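Sturnard Fulfillment: Bench Operator, Gift and Decor Returns
Jurkholm site, day shift, 2 openings

We are hiring two people to work beside the new picking arms on the returns line. Please read the whole posting before you apply, especially if you've worked with automation before and were promised it would make your life easier.

The arms were bought to sort mixed returns into trays. The sales pitch said 1,000 items a shift. We have yet to see that number. Management would like to, and part of your job is telling them plainly what gets in the way.

What the work is now: you clear jams, set fallen items upright, check each tray before it moves on, and write down every stop in the Patier log. You will lift less than the old crew did. You will also stand and watch a lot more, and some people find that harder on the back and the nerves. Two of our former packers asked to go back to the dock.

What we can't tell you: whether this job will look the same in a year. The contract runs 104 weeks. Anyone who says they know what comes after that is guessing.

You need decent eyesight, patience, and a willingness to hit the stop button without asking first. No coding. Training is paid and takes place on the Nishimura simulator before you go near the line. Pay is the regular bench rate plus a stop-log bonus of up to $1,000 a year. We argued for putting it in the base rate and lost.

Apply at the Jurkholm front desk before 3 p.m. any weekday, or use the form on the careers page. Bring one reference.
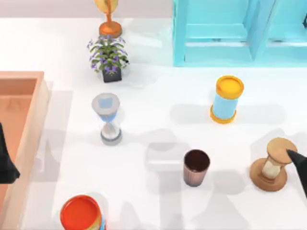
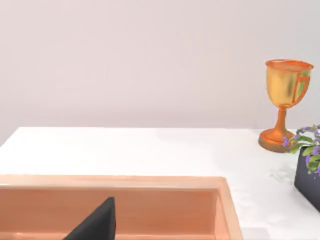
Simulator views: the orange tray, the trophy and the potted plant are in both.

Comment from Dolores: I did bench work next to arms like these at my last place. Ask who gets written up when the count is low. At ours it was the person, every time, even with the stop log right there showing the machine had been down. If Sturnard will put the answer in writing, I'd apply.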